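Careers > Current Openings > Residential Dining > Assistant Manager, Dining Services

Assistant Manager, Dining Services (Evening and Weekend)
Werstead College, Office of Residential Life
Position number: 3061
Reports to: Parvaneh Ranjbar, Director of Residential Dining
Classification: Full-time, salaried, twelve-month appointment
Applications due: Fri 27 December

Werstead College invites applications for the position of Assistant Manager, Dining Services. The Assistant Manager is responsible for the evening and weekend operation of Mirzaei Hall, the larger of the College's two residential dining halls, and supervises the hourly and student staff assigned to those shifts. The successful candidate will begin work in March, before the spring recess, and will complete an orientation period under the current weekday manager.

Mirzaei Hall serves 298 resident students on the full meal plan, together with commuter students, faculty, and guests who pay at the door. Dinner is served seven days a week during the academic year. Brunch is served on weekends. During the summer session the hall operates on a reduced schedule and hosts conference groups, and the Assistant Manager is expected to take part in planning for those groups with the Events Office.

Duties and Responsibilities

The Assistant Manager opens and closes the hall on assigned shifts and remains on the premises during all hours of service. Closing duties include securing the storerooms, reviewing the temperature log for each cooler, and submitting the shift report before leaving the building.

The Assistant Manager prepares the weekly schedule for evening and weekend staff, approves time sheets, and arranges coverage for absences. Student employees may not be scheduled during their class hours, and the schedule must be posted by noon on the Thursday before it takes effect.

Other duties include receiving and checking deliveries, maintaining inventory in the Plovik ordering system, carrying out sanitation inspections, and keeping records for the county health department. The Assistant Manager responds to student comments and meets monthly with the Student Dining Council. Questions involving food allergies or medically required diets are handled jointly with the College dietitian, Mahsa Rashti, whose written instructions must be followed at every station.

The position also carries responsibility for the weekend menu. Three years ago the College replaced its fixed weekend menu with a rotating series developed by executive chef Gholamreza Shirazi in consultation with students. Dishes are tested in small portions and offered at a tasting table before they are added to the rotation. The Assistant Manager organizes the tastings, collects the comment cards, and prepares cost estimates for each dish under review. Breads and dumplings, soups, and rice dishes have been the most frequent requests. 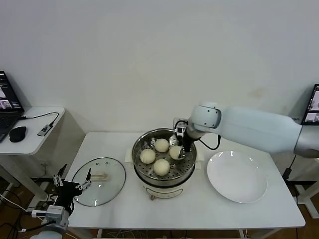

Steamed buns on a perforated steamer tray.

Candidates are not required to have formal culinary training. They should, however, be able to read a standardized recipe, adjust it for the expected number of diners, and recognize when a dish is not ready to be served. The Assistant Manager may be asked to work a serving line or a dish room position when a shift is short of staff.

Required Qualifications

- High school diploma or equivalent.
- Three years of experience in institutional, hotel, or restaurant food service, including at least one year supervising others.
- Current food protection manager certification, or the ability to obtain it within 40 days of the start date.
- Working knowledge of safe food storage, allergen control, and sanitation procedures.
- Ability to lift boxes and stand for extended periods, with or without reasonable accommodation.
- Availability on evenings, weekends, and certain College holidays.

Preferred Qualifications

- Associate's or bachelor's degree in hospitality management, nutrition, or a related field.
- Experience supervising student employees.
- Experience with computerized inventory and ordering.
- Ability to speak a language other than English.

Schedule

The regular workweek is Wednesday through Sunday. Weekday shifts begin at 1:00 p.m. and end after closing. Weekend shifts begin at 9:00 a.m. The Assistant Manager receives two consecutive days off each week, except during move-in and commencement, when all dining managers are scheduled. Time worked on a College holiday is credited as compensatory leave.

Compensation and Benefits

Salary is determined by experience and by the College's staff pay scale, which is available from Human Resources on request. Benefits include medical and dental coverage, a retirement plan with an employer contribution, paid vacation and sick leave, and one meal per shift. Employees who have completed a year of service may apply for tuition assistance of up to $3000 per academic year. A parking permit for the Tostden Street lot is provided without charge.

How to Apply

Applicants should submit a cover letter, a resume, and the names of three professional references. The cover letter should describe the applicant's supervisory experience and should include the position number. References will not be contacted until an applicant has been notified that he or she is a finalist.

Materials may be submitted through the College employment page or delivered in person to Human Resources, Tostden Street entrance, second floor. Incomplete applications will not be reviewed. Finalists will be invited to campus for an interview with the Director and the executive chef and will be asked to observe one dinner service.

Questions about the duties of the position may be directed to Parvaneh Ranjbar in the Residential Dining office. Questions about the application process, or requests for accommodation at any stage of it, should be directed to Imogen Ackroyd in Human Resources.

An offer of employment is contingent on the completion of a background check and on proof of eligibility to work in the United States. Werstead College is an equal opportunity employer.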